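Getting the lounge room ready for a film night at home

We've been doing a film night at our place for three winters now, and over that time I've gathered up a fair few little tricks that make the evening go more smoothly. Some came from friends, some from my own mistakes (there was a very sad business with melted choc tops), and a couple from my neighbour Touran Tabrizi, who used to run the candy bar at a country cinema and still can't walk past a popcorn machine without checking the kettle.

Start with the film itself

If you've rented or bought something online, download it in the afternoon. Our internet is fine at 2 o'clock and hopeless by half past seven, when the whole street sits down after tea. Play the first couple of minutes as well, with the sound up, so you find out early if the telly wants an update. Ours always wants an update.

Turn the subtitles on before everyone settles, too. My father-in-law won't ask for them but he's much happier when they're there, and the rest of us have grown rather fond of them.

Sorting out the light

A lamp behind the telly is much kinder on the eyes than a pitch-dark room, and you can still find your cup. If you have a window that throws a glare on the screen, an old dark bedsheet folded double and pegged to the curtain rod does a lovely job. I bought proper blockout lining eventually, but the sheet lasted us two years and cost nothing.

Popcorn for a crowd

Use a heavy pot with a lid, enough oil to cover the bottom, and three kernels to begin with. When those pop, tip in the rest, take the pot off the heat while you count to thirty, then put it back on. It sounds fussy, but nearly every kernel goes. Touran salts hers with the finest salt she can find, and if you've only got the coarse sort, a quick go with the mortar and pestle fixes that.

For a sweet batch, spread the popped corn on a lined tray, drizzle it with a bit of warm honey and butter, and give it 40 minutes in a very low oven, stirring now and again. Let it cool right down before you put it in a bowl or it goes chewy — still nice, mind you, but hard on the fillings.
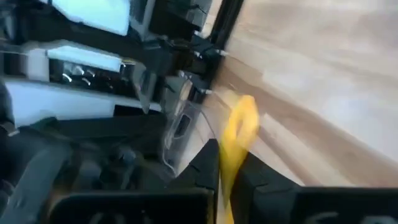 Butter is the other thing to watch. If you pour it on straight from the microwave it's mostly the watery part that lands first, and the popcorn shrivels up wherever it touches. Melt it gently in a small saucepan, let it bubble until it goes quiet, and then drizzle it over in a few goes with a good toss in between.

Seats, rugs and the floor

Drag the couch forward and put cushions behind it for the kids, or the other way round if yours are small and like to be at the front. We lay an old picnic rug under everything, waterproof side down, and at the end of the night I gather up the corners and shake the lot out over the back lawn. The magpies are very pleased with the arrangement.

Buttery fingermarks on a fabric couch come up well if you get to them the same night. Sprinkle on some bicarb, leave it until morning, then vacuum it off and dab with a drop of dishwashing liquid in warm water. Don't rub, and do try it on a hidden spot first if your couch is a colour you care about.

Remotes get a wipe with a barely damp cloth, batteries out. I keep ours in an old biscuit tin on the coffee table these days, with a spare pair of batteries and the reading glasses.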